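Drevanwood shared kitchen, progress report for the Suson small grants fund
October 26, 2023
From: Nassoro Muriithi
To: Samer Hattar

Samer, sorry this is short, writing between deliveries. Full accounts follow when the Fakhoury invoice is sorted out.

Money first. Grant was 2,000. Spent so far: 213 on trays, tubs and lids, 129 on replacement utensils, 75 on labels and shelf liner. The rest is still in the account, mostly held for the sink and the extractor hood. Ivach came to measure the hood in August and we are still waiting on a written quote. Have chased twice.

Dry goods. Sauces and packets are out of the cupboard and in a row by the wall now, so people can see what we have before buying more. Duplicates went to whoever wanted them. Fewer half-open bags than before, still too many for my taste. Clips on order.

Utensils. The drawer was the worst complaint in the survey so we started there. Chopsticks used to be mixed in with skewers, peelers, rubber bands, you name it. New rule is they live upright in the big pale container on the wood table. Black ones and lighter wood ones all go in together, we tried keeping the colors apart and it lasted a day. Anything split or warped gets thrown out when its found.

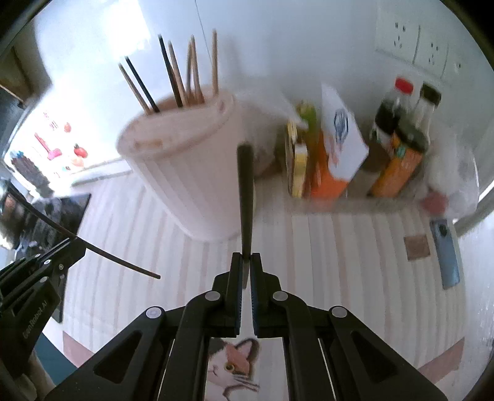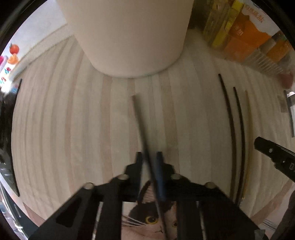
Spoons and ladles are next, same idea but on hooks. Hooks are bought, not up yet, need someone with a drill that works on that wall. Knives stay in the locked drawer as agreed.

Problems. Labels peel near the stove, will try the thicker kind. Sink drain slow again. Two of the new lids dont fit the tubs they were sold with, supplier has agreed to swap them but wants the old ones back first, so they are in a bag by the door with a note on.

Cooking evenings are running as normal, Tuesday group has asked for a second rice cooker. I said I would put it to you. Could come out of what is left on utensils if you are ok with moving it between lines, please confirm by email so I have it in writting.

Still to do before the final report: hooks, hood quote, drain, shelf liner in the tall cupboard, receipts scanned. Can you also send me the new claim form, the link in your last message goes to the old one.

Nassoro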